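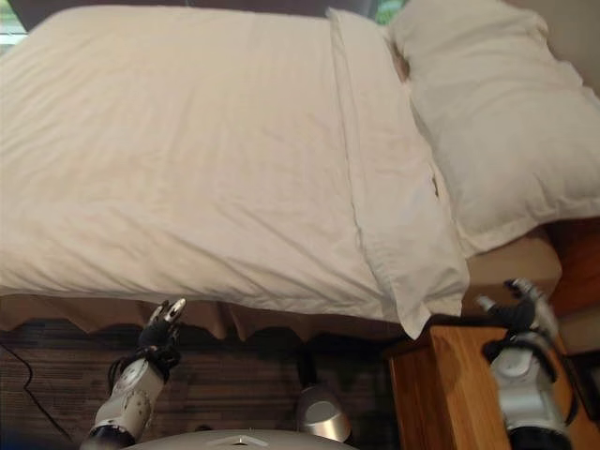

Savvas Makris

The Stuvov has 19 rooms and sits at the top of Mendora, past the point where the sidewalk ends. Elena Sotiropoulos took it over from her uncle, who ran it as a summer place and locked the doors in September. She now keeps it open all year. We talked in the breakfast room at 10 in the morning, after the last guests had gone out.

"My uncle thought I was wasting heating oil," she said. "The first November I had three guests, and two of them were my cousins."

What changed was the bridge work at Rutach. The crews needed beds on weeknights, and the Stuvov was the only place nearby that would serve breakfast at 5:30. She learned to cook for people who eat fast. She also learned that they talk to each other, and when the bridge was done the next company called her first.

Summer guests are different. They stay longer and ask for more, mostly extra towels. "I bought 200 towels my second year and I thought that was plenty. Then we had a wet June and the dryer quit."

Laundry is the part of the work she brings up most. She used to send the sheets down the hill to a service in town, until the price went up twice in one winter. Now it is all done in the basement. One person starts at 7 and is usually finished by early afternoon.
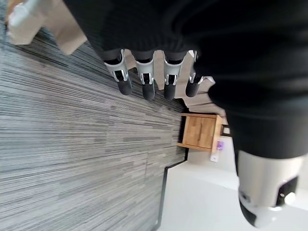

Robotic hand with a black sleeve.

She has not raised her winter rate in 3 years. The summer rate goes up a little each spring, and she says she gets one or two letters about it. She answers them by hand.

I asked about the online booking sites. She uses one of them and would like to use none. "They take their cut and then they send me a person who thinks we have a pool. There's a picture of the lake, and I guess people see what they want."

The roof is the next job. A contractor quoted her for the whole thing, and she decided to do the north side now and wait on the rest. The old slates are stacked behind the garage -- 500 of them, by the contractor's count -- and she plans to use the good ones for repairs.
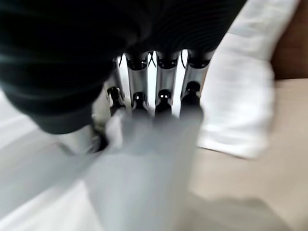 Does she ever close the place at all?

She closes for two weeks in late winter, when she paints rooms and goes to see her sister.

Her uncle still comes up for coffee most mornings. He checks the oil gauge on his way in, and she lets him.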